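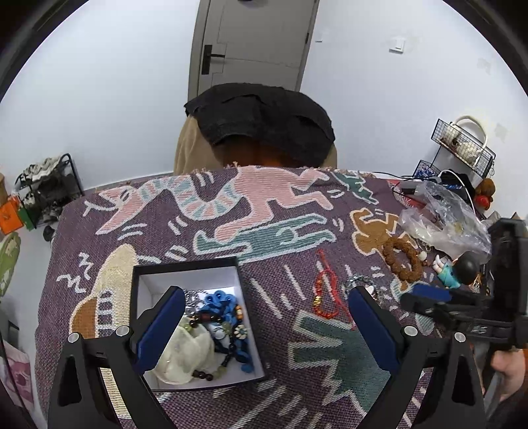

Home Products Pliter Downloads Docs Contact

Pliter 4 -- segmenting and labeling for hand-held gripper recordings

By So-ying Fung, Tudondale
25/04/2025

Pliter takes the video, pose track and jaw width from a hand-held gripper and cuts the whole thing into pieces a policy can learn from: approach, close, carry, open, back off. You drop in a folder, it chews for a while, and you get a timeline with the cuts already in place (and a score next to each one telling you how much to trust it). I wrote the first version for our own bench because I was doing all of this by hand with a spreadsheet and two video players, and I was getting very cranky!

Version 4 is the first one where I'd say small, bendy, tangly things are properly supported. Older releases were happy with mugs and blocks. Give them a string bracelet or a thin chain and they'd put the grasp in the wrong place or miss it altogether, mostly because the jaws close almost all the way whether there's something in them or there's nothing. So the new grasp detector looks at the finger pads as well as the width, and it compares the patch between the pads before and after the close. On our jewelry set, 942 grasps in total, it's the first detector I've been willing to leave switched on by default.

Backgrounds got a lot of love too. People record on whatever is on the table, and a purple blanket covered in pink and teal cartoon figures is a wonderful way to find out what your segmentation model really thinks an object is. Pliter 3 kept drawing masks around printed arms and legs. Now there's a surface pass that runs first -- it learns the pattern from every view in the recording, so a brown bracelet lying on a brown figure gets its own mask and the figure underneath stays part of the cloth. It's slower. You can turn it off for plain tables and I'd suggest you do.

Two grippers at once works the way you'd hope. Each one gets its own track, both share a clock, and if one drifts into the other one's view Pliter masks it out as a tool so it doesn't end up in your object list. Hands are masked the same way. You can click any mask and change its type if it guessed wrong, and the change carries forward until you stop it.

What you get
Pliter desktop for Linux and Windows, the command line version, and the Python reader for the output files. The Hudholm export is included now (it used to be a separate download, sorry about that). Brandes users still need the bridge script from the Downloads page, and please grab the new one, the old one flips left and right.

What you need
A graphics card with 12 GB of memory is comfortable. 8 works if you process one gripper at a time. Calibration files for each camera, wide lenses included -- the walls may bend as much as they like as long as the calibration is good. Jaw width can come from an encoder or from markers, or you can let Pliter estimate it from the pads, but the estimate wobbles when the fingers are nearly shut and for beads I'd really want an encoder.

The free license covers 100 recordings a month. The lab license has no limit, costs $64 a month per seat, and comes with the review queue, where low-scoring cuts go to the front of the line and you fix them with the arrow keys. I love the review queue. I spent most of last August on it.

One setting to know about before you start is "open-jaw frames". When the fingers are apart and there's a bracelet lying between them, Pliter has to decide if you're on your way in or on your way out. It uses the motion on either side of that moment, so don't trim your clips too tightly! Leave a second at both ends.
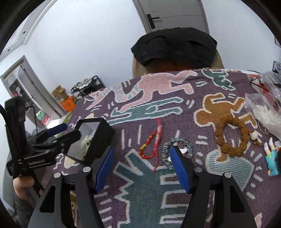
Anjana Roy wrote in to ask if the tool could label the target before the jaws close, when several small things are lying near each other and any of them might be next. It can, in a backwards sort of way: once the grasp is found, the mask is traced back through the approach and the whole stretch gets that object's name. If the jaws come up with nothing, the stretch is marked "no target" and left for you. Live prediction is another matter and it isn't in 4.

Known problems
Clear plastic bags. The mask flickers between the bag and whatever is inside it, and for now I just paint those by hand.
Knots of cord in a box come out as one object. Splitting them is manual.
The progress bar sits at 100 while the export is still writing. Don't close the window.

Comments

mossbank_r
Surface pass fixed my checkered tablecloth, thank you. It took three times as long as the old version on my laptop though. Any chance of saving the learned pattern between recordings?

So-ying Fung
Yes! Tick "keep surface" in the project settings. It only holds up if the cloth hasn't been moved much.

delphine k
Does the free license count a two-gripper take as one recording or two?

So-ying Fung
One.

tern_and_tide
The bridge script link on Downloads still gives me the old file.

So-ying Fung
Fixed now, try a hard refresh.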